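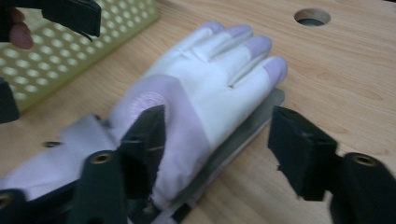

White work glove with lavender fingertips.

Fiction | Short Reads

Home Stories Authors Submit About

Search stories... Go

The Ferry Office

Tormod Sundqvist took the job at the Garnholm ferry office in September, after the summer people had gone home. The pay was low, but there was a room upstairs with a stove, and the window looked out over the water toward Flarkau.

The woman who had run the office before him was named Rønning. She had left a ledger, a ring of keys and a drawer full of things that passengers had forgotten. Each one had a paper ticket tied to it with a number. The last number was 551.

"What do I do with these?" he asked the captain.

"Keep them," the captain said. "People come back."

The Bisasen made the crossing twice a day. It took 45 minutes when the wind was behind it and a good deal longer when it was not. Tormod sold tickets through a small window and wrote the names in the ledger. Between boats he swept the floor and read old newspapers. Sometimes he opened the drawer and looked through it. There were eyeglasses, a child's shoe, a harmonica, and a letter with a stamp on it that had never been mailed.

The letter was number 8. It was addressed to a man in Flarkau, on Mill Street. Tormod put it back the first time. The second time he left it on the counter, where he could see it while he ate.

"You could mail it," the captain said.

"It's been here for years."

"Then it's in no hurry." 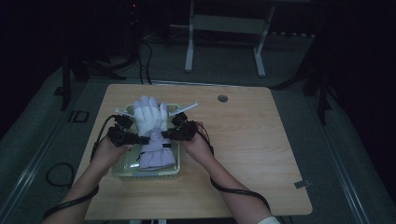 At noon the next day a woman came in off the boat and asked if anyone had turned in a glove. She had been stacking crates on the Flarkau dock and had taken the pair off to sign for them. Tormod asked her what it looked like. She said it was a work glove, white on the hand and fingers, with a pale lavender cuff. He went to the drawer, although he knew it was not there. She thanked him and stood a while by the stove with her bare hand in her coat pocket.

"Do you know Mill Street?" he asked.

"I live at the end of it."

He showed her the envelope. She read the name and turned it over to look at the back.

"He moved up the hill," she said. "He keeps bees now. Who wrote it?"

"I don't know. It was here when I came."

She held it out to him, and he did not take it.

"There's a boat at 2," he said.

She sat on the bench and waited. Tormod wrote her a ticket and did not charge her for it. Then he untied the paper number from the letter and put it in the ledger, between two pages, so the line could be filled in later. When the horn sounded she got up and put the envelope inside her coat.

He watched the Bisasen until it was past the breakwater. The captain came back alone that evening and asked for coffee.

"She found her glove," he said. "It was under a bench on the upper deck."

"And the letter?"

"She didn't say anything about a letter."

Tormod poured the coffee. It had started to rain, and he went out to bring in the sign.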